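Support > Simulation and Motion > Resolved tickets
March, 14:20. Logged by Birsen Baysal
2 comments | 0 shares

Ticket 502: Gripper fails to release box at rack, Kareo cell model

The fault was reported by Máté Illés during simulated runs of the sorting task. On 20 of 75 runs, the gripper opened on command but the box remained attached to it. The arm then began its return move with the box still in place. No alarm was raised. Use of the motion program on the physical cell at Jamau has been suspended until this ticket is closed.

1. Reproduce the fault
The task was restarted with the rack set at an angle on the table and the arm reaching over it from its pedestal. Approach speed was reduced to 40 percent. The fault occurred again at the lower end of the rack.
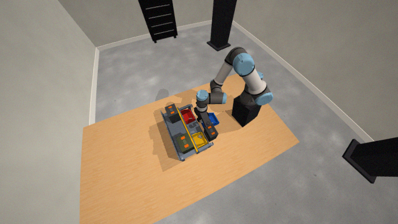

2. Review the release signal
Jummai Aliyu compared the controller log with the simulator log. The release signal was sent before the arm had settled, and the simulator discarded it.

3. Corrective action
A settling check was added ahead of the release command. An alarm now stops the arm if the box is still attached. Masaru Nakajima is to approve the change before the suspension at Jamau is lifted.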